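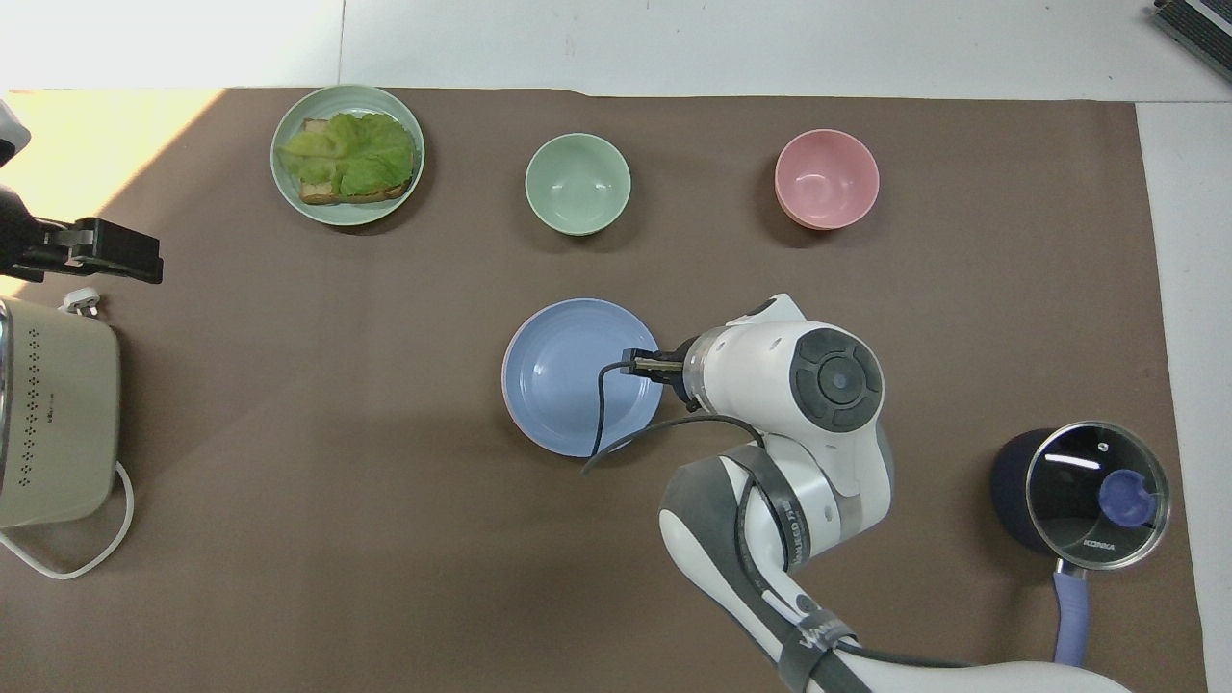 Figure 1. Toast with a lettuce leaf on a green plate, next to an empty bowl.

What Happens to School Lunch Lettuce? A Food Waste Project at Girkwood

Why we picked this topic

Our class had to choose a question about food that we could study inside our own building. We went with lettuce, which got some laughs at first, but it was a great choice! Lettuce is on the menu almost every day at Girkwood, it wilts fast, and a lot of it ends up in the bin. We wanted to know how much gets thrown away and whether serving it a different way would change that.

What we did

We collected leftovers at the tray return for 4 weeks in September and October. Each lunch period had one table with two buckets, one for lettuce and one for everything else. We weighed the lettuce bucket at the end of lunch and wrote the number on a chart by the kitchen door.

For the first two weeks the kitchen served lettuce the usual way, as a side salad already in a bowl. For the second two weeks it went out as whole leaves in a tub with tongs, next to the bread, so people could take a leaf or skip it. We kept the dressings the same. We also put out a short survey and got 682 answers, way more than we hoped for.

What we found

In the side salad weeks, students sent back up to 9 pounds of lettuce in one day. The worst days were the ones with pizza. In the whole leaf weeks the bucket was lighter every single day, and twice it was so light that our scale had trouble reading it. We were jumping up and down over a nearly empty bucket, so that shows how into this we got.

The survey helped explain it. The most common complaint about the side salad was that it was soggy by the time people sat down. The second was that they never asked for it. Lots of students wrote that they like lettuce fine on a sandwich or on toast but don't want a pile of it by itself. One person wrote a full page about croutons - we read all of it.

Problems

Our buckets were not perfect. Some people dropped napkins in with the lettuce and we had to pick them out before weighing. We missed one lunch because of a fire drill. The tub also slowed the line down, mostly for the younger grades, who had a hard time with the tongs. And we didn't weigh what was left in the tub after lunch, so some waste may have just moved to the kitchen. We would fix that first if we did this again.

What we want to try next

Wesholm, the school across the river, has offered to run the same test in the spring so we can compare charts. We'd also love to try growing our own leaves in the courtyard beds and see if people waste less of something they planted. The kitchen is keeping the tub and tongs for now, and has ordered a second pair of tongs for the other side of the line.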